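Tue 10 December

Slept badly, up before the alarm. Wrote the reading groups on an index card over coffee and then left the card on the kitchen table, so I did them from memory.

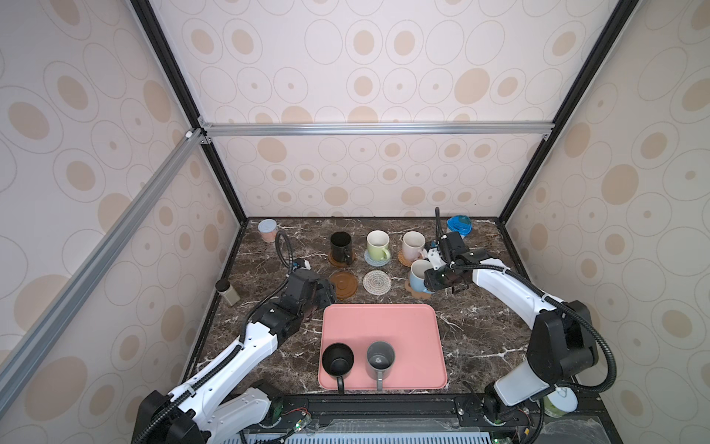
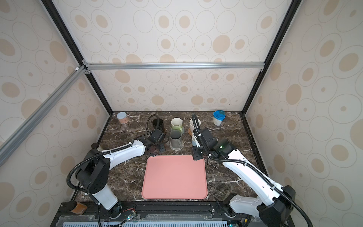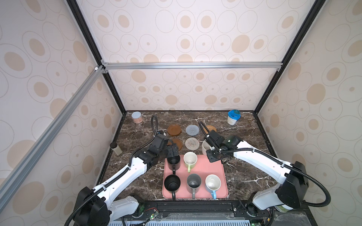 First period was the new start to the day. The kids come in, get their journals, and write for 4 minutes before anyone talks, me included. We began this in October and most of them still needed telling. Today I only had to remind Faustino, and he had his pencil out by the second time I said his name.

Math ran long. Half the class is still adding the denominators. I went back to the paper strips and will do it again tomorrow with the smaller group. Moved the spelling test to the end of the week.

Thandeka Engelbrecht came by at lunch to ask if I would take her hall duty next week. I said yes. She is trying exit slips with her sixth graders and says they write more when she doesn't grade them. I might try that after the break.

Staff meeting after school. The library gets 370 dollars for new books, less than last year. Kagiso wants graphic novels and I asked for more easy nonfiction – we have two books on volcanoes and both are falling apart. No decision yet.

Called Dayana's mother at five. She was glad to hear the journal is going well and said Dayana writes at home now too, mostly about the dog.

Still have the social studies folders to grade. Did half of them and stopped. Need to buy glue sticks and bring the index card.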